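Pay the Demonstrator for the Bad Takes

For most of last year my job was to move a pair of handles so that a robot arm across the room would move the same way. I did it for six hours a day, with breaks. The work is called demonstration, or teleoperation, or in our building just "driving." You do a task through the arm, the computer saves what the arm did and what the cameras saw, and later a model is trained to do the task alone.

I have an opinion about how this work is paid and judged, and I think it matters to people who have never touched a robot, if they plan to buy one.

At Hamari, where I started, drivers were paid by the accepted take. A take was accepted if the task got done inside the time limit with no drops, no second tries and no long pauses. A good driver could turn in up to 200 in a shift. I was a slow starter. My first full day I had 50 accepted and more than that thrown out, and I went home with a sore wrist and a low opinion of myself.

You get better fast under a rule like that, and the way you get better is worth looking at. You learn to put the object where the arm likes it. You learn which side of the table is easy. You smooth out the bag before you press record. You learn to quit a take the second it starts to go wrong, since finishing it earns you nothing. By the end of my first month I had 136 accepted takes in a shift and my supervisor showed one of them to visitors. It was a very clean take. The arm reached, closed, lifted, moved and let go, and every part of it went the way I had set it up to go.

Then the trained model was put on the same arm and it could do the same thing, as long as the object was where I would have put it. Move the object a hand's width and the arm closed on nothing. After that it would carry the nothing over to the bin and let go of it. It had never been shown what to do after a miss. None of us had been paid to show it.

I don't blame the engineers much. They knew about this, and there is plenty written about it. The trouble was between them and the people who wrote the pay sheet. An engineer would ask for "more recovery data," and the request would come down to us as a note taped next to the station, and the counter on the screen would go on counting clean takes. People follow the counter. I did.

When I moved to Osside the pay was hourly. That alone changed more than any training session I sat through. The lead driver there was Natalia Nava, and her rule was that you did not stop a take because it had gone wrong. If you dropped the cup, you picked it up with the arm. If the cup rolled behind something, you went and looked for it with the wrist camera, and if you had to give up after trying, you saved that too and marked it. She read through the marks herself at the end of the shift. My numbers fell to less than half of what they had been and I was told they were fine.

There is an argument against this, and I have heard it from people I respect. Messy takes teach messy habits. A model copies what it sees, and if a driver fumbles 228 times then the model will learn to fumble. Some of that is true. I have watched an arm hesitate over a jar in just the way a coworker of mine used to hesitate, with the same small dip to the left, and it was an odd thing to see. So I'm not asking for carelessness. A driver who misses because she was talking should throw the take away. But a miss followed by a calm correction is a different thing from plain sloppiness, and a person can tell them apart in a few seconds. A time limit can't.

The other half of my complaint is about what gets put on the table. At Hamari we cleared the station before every batch. The thinking was that a model should learn the task before it has to deal with distractions. I understand that for the first week. By May we were still doing it.

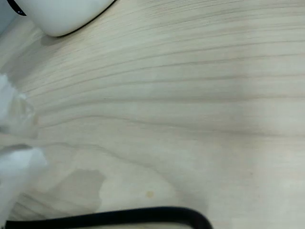
Drivers look at tables more closely than anyone else I know. When you are working from a camera feed you lose your sense of depth, and you start using whatever is there to get it back, such as a shadow or a scratch. Wood grain is good for this. On a pale top where the lines run close together in one part and spread out into wide curves in another, you can feel how far you have moved by how they go past. A tiny tan spot in the middle of all that becomes a place you steer by. Crumpled see-through plastic at the side is harder, because the grain shows through it and its edge is difficult to find. I have closed a gripper short of a bag more than once for that reason. I would want every one of those tries kept. A kitchen has plastic in it, and dark patches that could be damp or could be a shadow, and a model that only ever saw wiped, even surfaces has no way of knowing that a patch is nothing to grab.

A home care company in Brerkdale tried one of the arms trained on our early Hamari takes. I wasn't there, but I read the report, and what stayed with me was a line saying the unit "performed as demonstrated." I believe it did. It was sent to work in somebody's kitchen and it acted as though I had been in there first, laying everything out.

What I would like to see is simple enough. Pay drivers by the hour. Have another driver review the takes, someone who knows what a good correction feels like in the hands. Keep the failed ones and label them. Let the station get a little dirty over the course of a day the way any work table does, and move the lamp now and then. None of that costs much next to the price of an arm.

And when a company such as Hepburn puts out a number for how many demonstrations its product learned from, buyers should ask a second question, which is how many of those had a mistake in them. If the sales person says zero and sounds proud of it, I would wait a year.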